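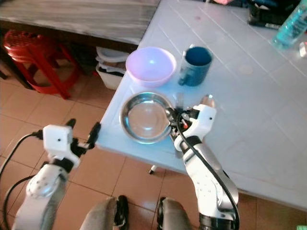

3.2 Gripper maintenance and cable routing

The upkeep of the two arms took more of our time than any other part of the station, and most of that work concerned the last 20 cm of each arm, from the wrist to the fingertips. Each gripper is powered and read through one black cable that leaves the housing and runs back towards the shoulder. When the machine was delivered to the Jornstead laboratory these cables were tied flat against the forearm at four points. The ties kept the cable tidy but left it no slack at the wrist, and the outer sleeve split on the right arm after 107 hours of use. We removed the two ties nearest the wrist and let the cable hang in an open loop. In Figure 4 the right arm has its fingers over the rim of a steel bowl, and the loop can be seen coming off the top of the gripper housing and down the side of the forearm. The left arm is routed in the same way. Since the change we have had no further split sleeves on either side.

Figure 4. Both arms at the tiled table, seen from the head camera. The right gripper is at the rim of the steel bowl.

The loop brought a problem of its own. If it is too long it can catch on the edge of the table when the arm is drawn back low. We set its length by moving the wrist through its full range by hand, with the motors off, and then adding 30 mm. The setting is checked again whenever a housing has been opened, as the cable tends to be pushed back in slightly further than it came out. A strip of white tape on the sleeve marks the correct point of entry.

The fingers are held by two screws each and can be changed without taking the housing off. We checked the screws at the start of each working day and retightened them with a hand driver. Thread lock was tried in August and given up, because the screws then had to be warmed before they would turn and the heat softened the glue behind the fingertip sensor. A plain spring washer has been enough. The red wires among the finger parts are thin and sit close to the moving joint, so they were inspected under a bench lamp at each finger change. Two were found with worn insulation. Both had been trapped under a washer during an earlier repair, and the fault showed itself as a reading that dropped out only when the fingers were nearly closed.

The sensor tip must be clean if its readings are to be compared from one day to the next. It was wiped with a lint-free cloth and water. Alcohol made the surface slightly cloudy over several weeks and we stopped using it. After cleaning, the gripper was closed on a reference block five times and the mean reading was compared with a stored value of 947 counts. A difference of more than 20 counts led to a second cleaning, and if the difference remained the tip was replaced. Tips lasted for an average of 2,512 grasps. The shortest life was 1,129 grasps, on a tip used mainly for picking up bowls by the rim, where the load falls on a narrow line near the end of the finger.

Table height also had to be kept under control. The joints between the tiles are slightly lower than the tiles themselves, and a foot of the table that has worked loose can tilt the top by several millimetres. We measured the height at the four corners and at the centre each week, using the block from the sensor check, and corrected it at the feet. The arms were then brought down to a light touch on three tiles and the offset was stored under the name of the session file.

All repairs were entered in a paper log kept at the station, later copied into the Utolmont database by Tatiana Kuruc. The entry for Feb 5, 2020 records the only fault that stopped work for more than a day, a broken connector inside the left housing. The part was taken from the spare gripper and a new one was fitted to the spare when it arrived. The wrist calibration had to be repeated afterwards, following the steps given in Section 3.1.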